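From the Downstairs Corridor

Anyone who has come in by the lower entrance this winter will know that the corridor gets the worst of everything. Boots, carts, dripping umbrellas, the dust that comes down the wooden stairs every time a delivery goes up them — it all ends up on the same narrow strip of floor, and from there it walks itself into the offices on the bottoms of our shoes. So this month's housekeeping page belongs to the passage, which I think has earned it.

Erzsébet Halász, who looks after the lower floor at Drenby, has drawn up a new routine with help from our friends over at Sturley, where they have a corridor very much like ours and have been fussing over it for years. I walked it through with her one morning, and we ended up talking for most of an hour beside the storeroom door, the white one with the paper notice on it. The notice seems to say that the storeroom is an important area and that people without business there should keep out, and Erzsébet would like me to add, very kindly, that this includes people looking for a shortcut to the coffee cups. The cups moved upstairs before the holidays!

The other thing she asks is that we leave the foot of the wall alone. The red fire extinguisher stands on the floor down toward the far end, and over the past few months it has had a way of collecting company: parcels, a folded chair, once a very large potted fern that belonged to the Issa room. Please keep the space in front of it clear, even if you're only setting something down for a minute.

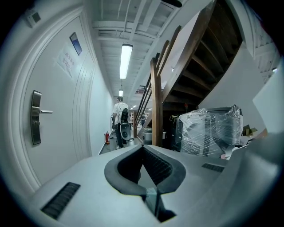 Mopping the Passage

The floor now gets a damp mop 2 mornings a week, with a dry sweep on the days between. The flat mop has won everybody over, I'm glad to say. The old string mop was a faithful thing, but it held so much water that the baseboard suffered for it, and you could follow the drips all the way to the sink. With the flat head you can work right up to the wall and under the door molding, then turn it and come back along the other side.

Erzsébet likes to begin at the far end and work toward the stairs, with long overlapping strokes, changing the pad when it starts to drag. She uses plain warm water most days and saves the floor soap for when the salt has been bad. I tried a stretch of it myself and was told, gently, that I was pressing too hard.

If you find the floor still damp, do wait a little or go around by the Lanen side — it's a longer walk, but a pleasant one. Spare pads are kept on the shelf by the sink, and used ones go in the bin underneath. The routine runs until April, when we'll look at it again. Notes and grumbles can be left in Erzsébet's mailbox in the meantime.

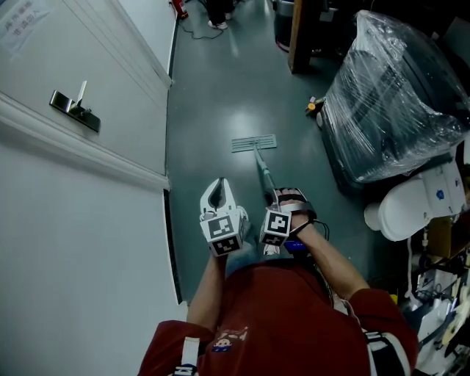

The flat mop at work on the corridor floor, alongside the white door.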